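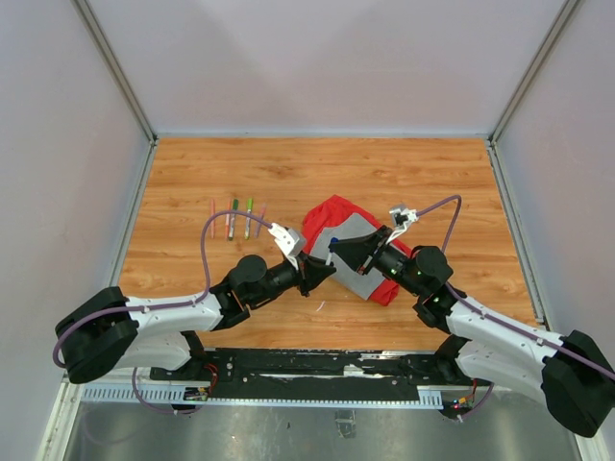 I have started writing letters by hand again, and I can't get over how much fun it is! I sent my first one last August, to a cousin in Fevholm I hadn't spoken to properly in two years, and by the time her reply landed in my mailbox I had already bought more stamps than any sensible person needs.

People tell me a message does the same job. Sure, for picking up milk. But I've had a phone full of messages for most of my adult life and I couldn't quote you one of them, while I can tell you exactly what my cousin said about her neighbor's geese (they hate her, and she has it coming). She wrote it sideways up the margin, with an arrow.

A letter also lets you be boring in a good way. You can spend half a page on soup. You can change your mind in the middle of a paragraph, cross the whole thing out and leave the crossing-out there for the other person to squint at. My handwriting is terrible, by the way. I've had exactly zero complaints, and one very kind request to use bigger letters.

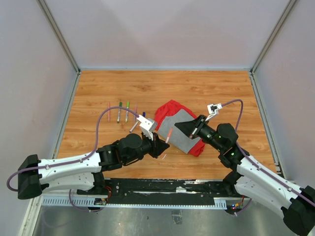
Two arms above a wooden work surface, grippers facing each other.

And the cost! A stamp is 68 cents where I live, hardly anything for something that may sit in a drawer for decades. My grandmother kept every letter from her sister in Sternden in an old cookie tin, 78 of them, and last winter we read them out loud at the kitchen table until it got dark. Most were about the weather and the price of shoes. We laughed until we cried at the one about the hat.

So please, dig out a pen and write to somebody this week. One page is plenty. Tell them what you had for lunch.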